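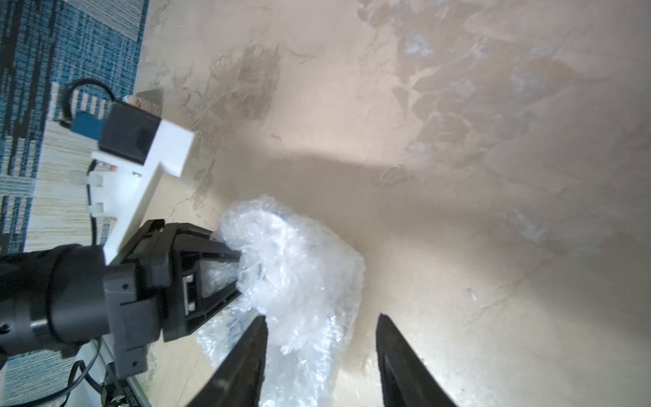

Jiretti Enduro Moves to New Course at Bañez Ridge

ZULTPORT, 02/11/2019 — The Jiretti Enduro will be held on a new course at Bañez Ridge this year, the Brarside Cycling Association has announced. The race has used the lower Brarside trails since its first edition and will keep its October place on the regional calendar. Registration, medical check and the finish area will be in Zultport, at the foot of the ridge.

The association approved the change after a review of last year's race. Riders and team managers had reported long waits at the top of the second and third stages, where the old course narrowed to a single path shared by racers going down and racers climbing back up. The review found that the lower trails could no longer handle the size of the field without either a smaller entry or a much longer race day.

"The lower Brarside trails have served this event well, and they will remain open to the public all year," the association said in its statement. "The ridge gives us separate routes for climbing and for racing, and that is the main thing riders asked for."

The new course

The Bañez Ridge course has six timed stages. Total timed descent will be greater than in past years, though the association has not yet published a final figure. The longest stage starts below the radio mast and ends at the gravel turnaround on the Zultport side. The shortest is a sprint through the pine section, used until now only for junior training days.

Climbs between stages will be made under the rider's own power on the fire road. No shuttle service will be offered during the race. A shuttle will run on the practice day for riders who buy a practice pass, with the last departure in the middle of the afternoon. Passes will be sold separately from race entry and will not be available on the day itself.

Two sections of the ridge are being rebuilt. The upper part of the third stage, which drains poorly, will have a raised surface and a new line on the outside of the main bend. On the fifth stage, the landing below the rock shelf will be lengthened, and a marked ride-around will be cut to the left of it. The ride-around will be slower but open to all categories, and taking it will carry no time penalty.

Both sections are closed to riders while the work continues. Signs have been placed at the trailheads. The association asks riders to respect the closures even when no crew is on site, as the new surface needs time to settle before it can take traffic.

Jumps on the ridge

The association also addressed questions about the large jumps near the summit, which local riders built over several seasons and which have drawn a following well beyond the region. The jumps are not part of the race course. They will stay in place, and the land agreement signed for the race does not change the rules for their use.

During race week, however, the jump area will be closed from the evening before practice until the course has been cleared. The area sits beside the main climb, and the association does not want spectators or riders crossing the fire road at that point. A separate jump session for invited and open-entry riders is under discussion for the spring of next year. Details will be given if the landowner and the insurer agree to it.

Entries and categories

Entry will be limited to 900 riders. Last year's race accepted 1,000, and the association described the lower number as a condition of the land agreement. It expects the limit to be reached and advises riders to register early.

Registration will open to members first and to the general public afterward. The opening dates will be posted on the association's website and at the Zultport and Brarside trailheads. Entries may be transferred to another rider in the same category until the transfer deadline. After that date, a rider who cannot start may move the entry to the following year on payment of a handling fee, but no refund will be made.

Categories are unchanged except in two respects. The junior category will now be split into two age groups, each with its own start time and its own results. Riders on electric bikes, who raced last year as a trial group, will have a full category with a separate start at the end of the order. Electric bikes will be checked for motor limits before the first stage and may be checked again at the finish.

The association will continue to require a full-face helmet and knee protection on every timed stage. Riders may wear an open helmet on the climbs. Back protection is recommended for all and required for juniors. Course marshals may stop any rider who starts a stage without the required equipment.

Timing and course staff

Timing will be by chip, with a start gate and a finish gate on every stage. Results will be shown in the finish area as riders come in and confirmed once the protest period has ended. Protests must be made in writing at the race office in Zultport.

There will be 53 marshal posts on the course, each in radio contact with the race office. First aid teams will be placed at the end of the second stage, at the rock shelf and at the gravel turnaround. The fire road will be kept clear for emergency vehicles at all times, and riders on the climb must move to the right-hand side when told to do so.

If weather makes part of the course unsafe, the race director may remove a stage or shorten it. The decision will be made no later than the riders' meeting unless conditions change during the race. A race with at least four completed stages will count in full toward the regional standings.

Access and parking

Parking in Zultport will be at the fairground and at the school lot on the north side of town. Neither lot is open for overnight parking. Riders who wish to camp may use the field beside the lower Brarside trailhead, as in past years, and ride or drive to Zultport in the morning. Spaces in the field must be reserved with the race entry.

The road between Zultport and the ridge will be closed to through traffic on race day. Residents will receive passes by mail. Farm vehicles will be let through between starts, and the association has asked riders to follow the directions of the traffic staff at both ends of the closure.

Spectators may walk up by the marked footpath, which meets the course at the pine section and again below the rock shelf — the two points with the best view of the racing. Dogs must be kept on a leash. Drones are not allowed over the course or the finish area.

Lower Brarside trails

With the race moving to the ridge, the lower Brarside trails will no longer close for race preparation in the fall. The association will use the time to repair the old finish straight and replace the bridge on the family loop. The beginner skills area will stay open during this work. Group lessons will meet at the upper parking lot until the bridge is in place.

A course map with stage profiles will be released before registration opens. Public practice on the rebuilt sections of Bañez Ridge will be announced once the trail crew has finished its inspection. Questions about entry, land access or road closures may be sent to the association's office in Brarside.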